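Miso and the Practice Table
Gallery, January

I pack produce and bread at Grornwood, on the early line, and I've been keeping a little gallery on our staff page since they decided we'd be getting arms at the packing stations. We named ours Miso. (Saadet Tekin's pick, she won the draw, and yes, I'm still sore that Farina lost by 3 votes!) So many of you on the other shifts keep asking what goes on in the practice room that I figured I'd just put some of it up.

Sorting practice, two bowls, toy vegetables. Refugio Chávez used to train new packers, people I mean, and now he spends his mornings in there too. He says it's the same job with a lot less talking.
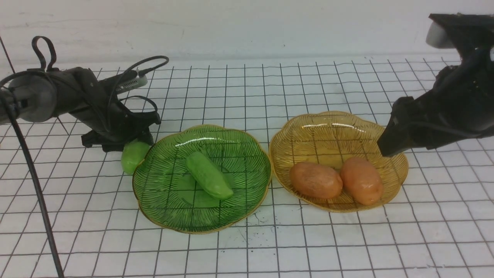

What surprised me was how much of our own know-how had to get said out loud. I've been packing for years and I couldn't have told you which way I turn a cucumber before I set it down. Refugio asked me and I had to go stand at the line and watch my own hands! We wrote up 37 of those little habits between us, and Brunello Messina typed them up in the break room with jelly on the keyboard.

The other thing is the schedule. Two of us rotate off the line each shift now to sit with Miso, and I like it more than I thought I would – my shoulders sure do. But it means whoever stays behind gets a longer stretch before lunch, and Tullio Bellini has brought that up at every meeting. He's right, too. We're trying a swap at 10:30 and I'll let you know how it goes.

Bread is my department, so I've got opinions on this next one. Squeeze a roll too hard and you've got a pancake, and a customer who wants her money back. I kept saying "softer, softer" until Primo Sorrentino asked me what number softer was. I still don't have a good answer for him, but we're working on it.

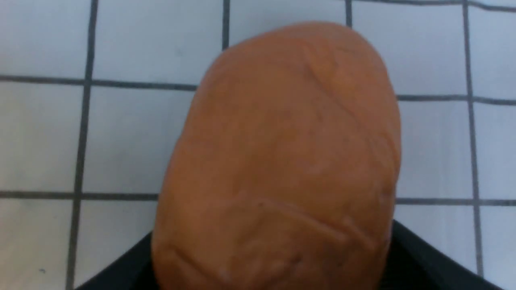

One roll in the gripper, held at the base.

If you want a turn in the practice room, put your name on the sheet by the time clock. Night crew, you count too, Primo says he'll stay late for you. And if you've got a habit that isn't on our list yet, write it on the back of the sheet and I'll pass it to Brunello.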